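Refaire son budget en juillet

Je fais mes comptes une fois par an, en juillet, quand le travail se calme. Cette année j'ai changé de méthode. Jusqu'ici j'utilisais un tableur hérité de mes années d'études, avec des onglets que je ne comprenais plus. J'ai tout repris sur papier, puis dans Trimiser, une petite application qui fait des additions et pas grand-chose d'autre.

J'ai commencé par sortir les relevés des douze derniers mois et par surligner tout ce qui partait automatiquement. Il y avait 33 lignes différentes. Je pensais en avoir la moitié. Certaines étaient normales (loyer, électricité, assurance), d'autres dataient de mon ancien appartement de la rue Nadenden. Je payais encore un garde-meuble vide chez Ulwood, par exemple. Le contrat se renouvelait tous les ans et le courrier partait à l'ancienne adresse.
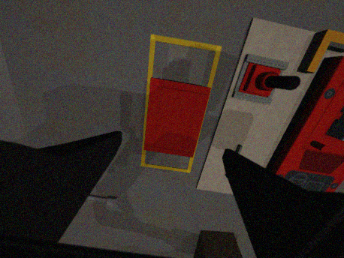

Les abonnements

J'ai résilié ce qui ne servait plus. Le garde-meuble a demandé une lettre recommandée, le reste s'est fait en ligne, avec plus ou moins de bonne volonté selon les sites. Un magazine m'a proposé trois mois gratuits pour rester. J'ai refusé, je ne l'ouvrais plus depuis l'hiver.

Au total, j'ai récupéré 856 euros sur l'année. La plus grosse part vient du garde-meuble, le reste de petites sommes que je ne regardais pas.

J'ai gardé la salle de sport, même si j'y vais peu. J'ai calculé ce que me coûte chaque séance et le chiffre n'est pas flatteur. On verra à la rentrée.

Les courses

C'est le poste où j'ai le plus de mal. J'ai essayé les enveloppes : 75 euros en liquide par semaine, et quand l'enveloppe est vide on finit les placards. Ça marche correctement si je fais les courses le jeudi soir, avec une liste. Le samedi, il y a du monde, je prends n'importe quoi pour sortir plus vite.
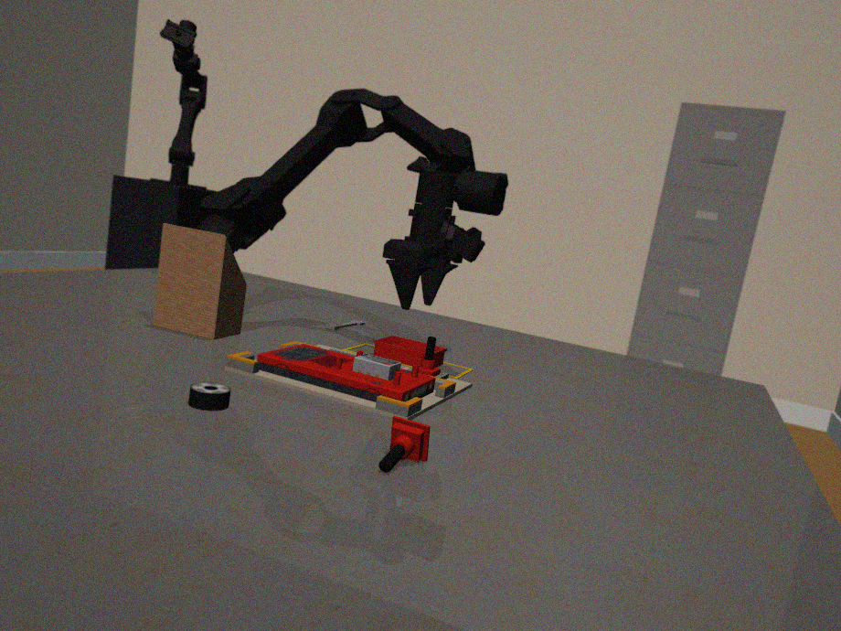
L'inconvénient des enveloppes, c'est la monnaie. J'ai un bocal plein de pièces de 2 centimes que la boulangerie accepte en soupirant. Je suis donc passé à une solution mixte : carte pour le supermarché, liquide pour le marché, et je note les deux le soir même dans l'application. Si j'attends le lendemain, j'oublie.

Ce que je n'ai pas réglé

Les cadeaux et les imprévus. J'ai ouvert un livret à part avec un virement mensuel, mais je n'ai aucune idée du bon montant. L'an dernier, la machine à laver et les pneus sont tombés le même mois et tout y est passé. J'ai aussi laissé de côté la mutuelle, dont je dois comparer les garanties avant l'automne. Le dossier est sur le bureau, je m'y mets après les vacances.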